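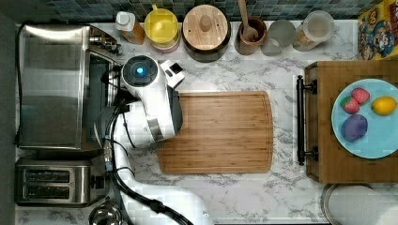

Bamboo board on the counter, from above.

13 December 2021

Grout and sealer notes, continued. Writing this up mostly so Kwok-wai stops asking me whether the Hurner sealer "works." I don't know whether it works. I know what the can says, and I know what I did.

The can says one coat, 15 minutes to soak in, wipe off, good for years. I have a low opinion of any product that promises years. Sealer claims get tested on fresh, clean, flat tile in a room where no one cooks. Our samples are offcuts from the Ostbridge job with old grout in them, which is closer to what people have at home and probably why the first round looked so bad.

Round one recap: coffee, red wine, cooking oil and turmeric water, a few drops of each on sealed and unsealed grout, left overnight. Turmeric got into everything. Sealed or not made no difference I could see by window light. Sushil says the sealed strip was lighter. He also knew which strip was sealed when he looked, so I am not counting that. Next time someone else labels the backs and we look at the fronts.

Coffee was the only stain where I'd say the sealed side did better, and even there I would want it repeated before telling a customer anything. 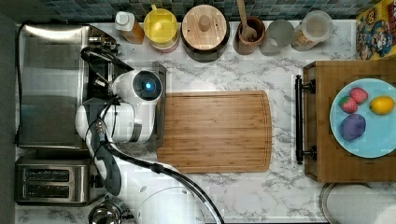
Choice of stains needs work. We picked round one's out of habit, the same ones every sealer leaflet uses, and I suspect the leaflets use them for a reason that suits the leaflet. What reaches grout in a kitchen is whatever lives next to it. Take a counter with the bottles and the crock with its spoon lined up right against small mosaic tile, blue and gray and teal, lots of joints for very little tile. Whatever drips down the back of a bottle sits there until somebody moves the bottle. So for round two: honey, soy sauce, used frying oil (not fresh), and dish soap left to dry. Dish soap is my own hunch. I think it strips the sealer faster than any food does, and none of the leaflets mention it.

Small tile also changes the sums. The Doãn calculator gives coverage per area and doesn't ask for tile size at all. More joints, more grout, more sealer. I put in the same wall twice with different tile in mind and naturally got the same answer twice. Do not order from it.

Dokitz sent their penetrating sealer with a sheet claiming 1,000 scrub cycles. Scrubbed with what? How hard? I wrote and asked. The reply was the same sheet again. Until I hear better I'm treating it as a number someone liked.

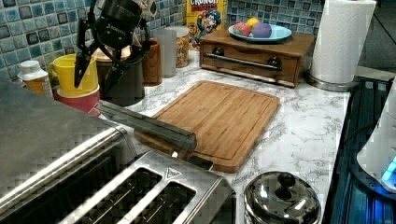 Color is the other argument. Sushil wants to go to a dark grout for the demo panel on the grounds that stains won't show. True enough, but then we have a panel that proves nothing, and dark grout shows soap film and hard water instead. With tile in mixed blues and grays, light grout like the joints behind that yellow mug at least lets you see trouble when it starts. I'd keep it light and put up with the ugly results.

Plan for round two, subject to Kwok-wai finding the good lamp:
4 strips. One Hurner, one Dokitz, one bare, one Hurner with two coats (against the can's advice).
Full cure before anything touches them. Last time we rushed it, my fault.
Blind labels. Kwok-wai does the backs and keeps the key in his drawer.
Photos under the same lamp each time, no window light.
Soap strip gets wiped daily with a damp sponge, same person, same sponge.

Results in January if the grout cures in this cold. The back room was at 15 degrees this morning and the bag wants warmer. Moved the strips to the shelf over the radiator, will check them tomorrow for cracks.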